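Two-arm drink task: policy does worse after adding more demos. Why?
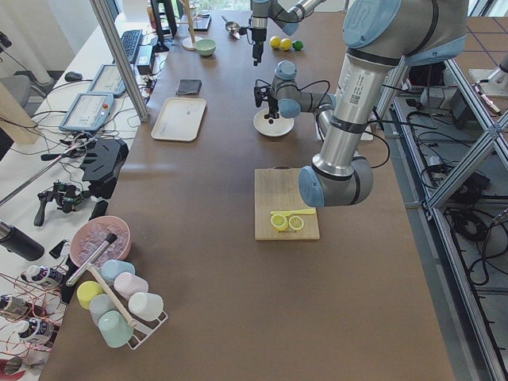

Manipulation Group, Bustbridge Lab

Posted by prarora_user, November 18, 2024

We train one imitation policy for a lemon drink task on two arms. The table has a cutting board with lemon slices and a toy knife on it, a plate, a rack of plastic cups and a bowl of ice. With 1,000 demonstrations the policy finished 22 of our test runs. We went to 3,000 and it finished 18, with the same test list and the same network. The loss on held-out demos went down. What should I check first?

cistis
Check who recorded the new demos. When we added operators at Cistis, they did the steps in different orders. Some got the cup first, some got the ice first. The policy would start toward one and then drift to the other. We labeled each demo with its step order, trained on one order only, and the drifting stopped. Held-out loss won't show you this if the held-out demos come from the same mix.

Also, 22 against 18 is a small gap. Repeat the test with the old checkpoint before you change anything.

kiss_bench
More data is always better, so probably a bug. Did you shuffle?

prarora_user
Yes, it is shuffled. The new demos came from two new operators and I never compared their step order with ours. I reran the old checkpoint and got 22 again. Sorting the demos by order now.

tablearm
Look at pauses too. New operators stop a lot between steps, and a policy with no history can learn to sit still. We trim any stretch where neither arm nor gripper moves. Keep the short stops right before a grasp, though. We cut those once and the grasps got worse.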